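Stedstead gets its minor injuries unit back, and it will be open until ten at night

Cuts, sprains, burns, bumps and beads up noses can be treated in Stedstead again. The town's minor injuries unit opened its doors at 8am on a wet morning in August, and there was a queue outside before the lights were on. Most of the people in it had nothing wrong with them. They had come to have a look!

It has been two years since the old unit on Wovimlow Road closed, and in that time anybody with a gashed hand or a swollen ankle has had to get over the hill to the general hospital, wait with the really poorly people and then find a way home again. For those who drive, that was a nuisance. For those who don't, it meant the 664 bus, which stops running in the early evening, or a taxi that cost more than the weekly shop.

The new unit is on the ground floor of the Zhong Building, the long brick one behind the library that used to be the telephone exchange. It will open from 8am until 10pm, 364 days a year, with the doors shut only on Christmas Day. The old one closed at five and didn't open at weekends at all, when half the town is up a ladder or on a football pitch.

There are two treatment rooms, an X-ray room (the old unit never had its own), a quiet room with a lamp you can dim, and a proper waiting area with chairs that face the window and not each other. The nurses who will run it are trained to clean and close wounds, treat small burns, look at eyes and ears, put on splints and read the simpler X-rays. They can send you on to the hospital if you need it, and they will ring ahead so you aren't telling the whole story again at the other end.

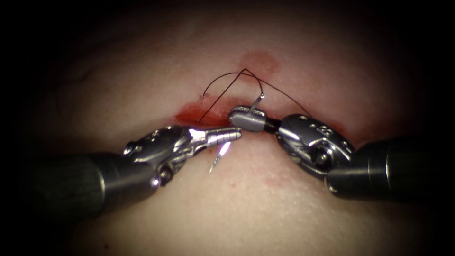 Ten o'clock closing is the bit that will change things, one Stedstead mother told us while her son tried out every chair in the waiting room, and she wished it had been there last winter when he split his chin on the bath and they sat until three in the morning for a few stitches. She had already put the opening hours on the fridge. She did want to know why it couldn't stay open all night, and she wasn't alone in that. The answer from the unit is that very few people turned up at the old walk-in sites in the small hours, and that the staff are better used when the town is awake. It will be looked at again after the first winter.

What to bring, and when to come

You don't need an appointment. You can walk in, or you can ring first and be given a time, which is worth doing for anything that isn't bleeding. The phone line opens half an hour before the doors do. Bring a list of any medicines you take, or just bring the packets in a bag, and if you know when you last had a tetanus jab, write it down, as it is the question everybody gets asked and almost everybody has to guess at.

Children can be seen from their first birthday. Babies younger than that should still go to the hospital, where there are children's doctors on hand.

The unit is not the place for chest pain, trouble breathing, a bad knock to the head with passing out, or a wound that won't stop bleeding however hard you press. All of those are still a 999 call. The poster in the entrance says so in letters you could read from the bus stop, and quite right too.

Nor will it do repeat prescriptions or sick notes, though we heard both asked for in the first hour, very politely.

A building worth a visit

Now for the building, because it is lovely. The Zhong Building has stood with its windows boarded for so long that plenty of people had stopped seeing it. The boards are down, the tall windows have been mended, and the old terrazzo floor in the entrance hall has been cleaned up to a soft green and cream that had been hiding under carpet tiles. The brass letterbox has been kept. So has the clock over the inside door, which is running again and is four minutes fast.

Upstairs is a set of teaching rooms, where nurses and student doctors from across the district will come to learn and to keep their skills fresh. It used to be a long day out for them too. Evening talks for the public will be held in the largest of the rooms from the autumn, free to anyone, beginning with one on how skin heals and why some scars fade while others stay put. After that come talks on kitchen burns, on looking after an older person's skin (it is thinner than you think and tears easily) and on what belongs in a home first aid box. We have seen the draft list for that last one and can report that the cotton wool is out. It leaves fluff in cuts. Use clean gauze, or a clean tea towel in a pinch.

The talk on healing should be a treat. Did you know that a healed wound never gets back the full strength of the skin it replaced? Or that a graze kept gently moist under a dressing will usually mend faster than one left to dry out in the air? A good many of us were brought up on "let the air get to it" and will have some apologising to do to our children. 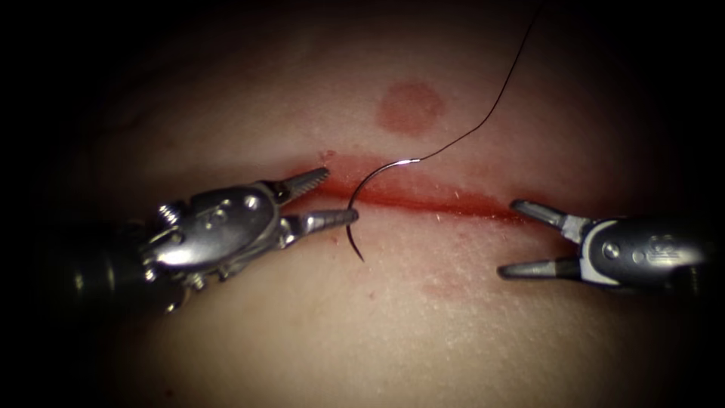 Getting there

The Zhong Building is a five-minute walk from the market square, downhill on the way there, which is kind if you have hurt your foot and less kind on the way home. The 664 now stops right outside, and the timetable has been stretched so that the last bus leaves after the unit closes. That took a lot of letter-writing from a lot of people in the town, and it is a real win. The stop has a shelter, a bench and a light that works.

Drivers can use the library car park free for two hours with a slip from the front desk. Spaces for blue badge holders are by the side door, where there is a ramp and a wide automatic door. Bikes go in the rack under the arch. The front step is still there, by the way, so anyone using wheels should head for the side.

Tea, toast and somewhere to wait

The other good news is the café. Sullia, which has been selling flatbreads and very strong coffee from a hatch in the market for years, has taken the corner room next to the entrance. It will keep the same hours as the unit on weekdays and shut at six at weekends. There is soup, toast, a lentil thing that sold out before noon on the first day, and a children's plate. You don't have to be hurt to eat there. Ask at the desk before you eat if you are waiting to be seen, though, in case you are one of the few who need to keep an empty stomach.

The café walls are hung with old photographs of the telephone exchange, lent by families in the town. Several people on opening day found an aunt or a grandmother in them, sitting in a row with headsets on, and there was a fair bit of pointing and calling across the room. If you have a photograph to lend, leave it at the counter in an envelope with your phone number on the back. It will be copied and given back to you.

First day, first patients

By lunchtime the unit had seen a wasp sting, a thumb shut in a van door, a twisted knee and a toddler with a pea up her nose. The pea came out. The thumb went for an X-ray along the corridor and its owner was back in the café within the hour with a splint on, eating soup left-handed and telling everyone how quick it had been.

The phone number and opening hours will be on a card through every door in Stedstead, Wovimlow Road end first, by the end of the month. If yours doesn't arrive, there is a stack of them on the library counter and another by the till at Sullia. The sign-up sheet for the first evening talk is on the noticeboard in the entrance hall, and half the seats were already taken when we left.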